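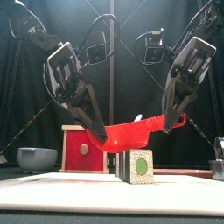 News > Community > Public Works

Fajardo Street Cleanup Program to Resume in October

The Wedent Department of Public Works will resume its neighborhood street cleanup program in October, following a summer break. The program covers the Fajardo and Clumov districts and will run for five weeks.

Residents of 272 blocks will receive a printed notice before crews arrive on their street. Vehicles must be moved by 7 a.m. on the posted day. Cars left in place will not be towed during the first week, but warnings will be issued.

Households may set out leaves, small branches and swept litter in paper bags at the curb. Paint, batteries and tires will not be collected — these items should be taken to the Randesora transfer station, which is open to residents at no charge with proof of address.

The department will also lend brooms, dustpans and work gloves to block groups that wish to clean sidewalks and alleys on their own. Roughly 500 sets are available. Groups may borrow equipment for up to three days and should reserve it at the front desk of the Clumov branch library.

Storm drains in both districts will be cleared at the same time. The department asks residents not to sweep leaves into the street after crews have passed, as blocked drains were the main cause of standing water on lower Fajardo Avenue last fall.

A schedule by block is posted at the public works office and at both branch libraries.

Contact Us | © Wedent Department of Public Works. All rights reserved. | Back to top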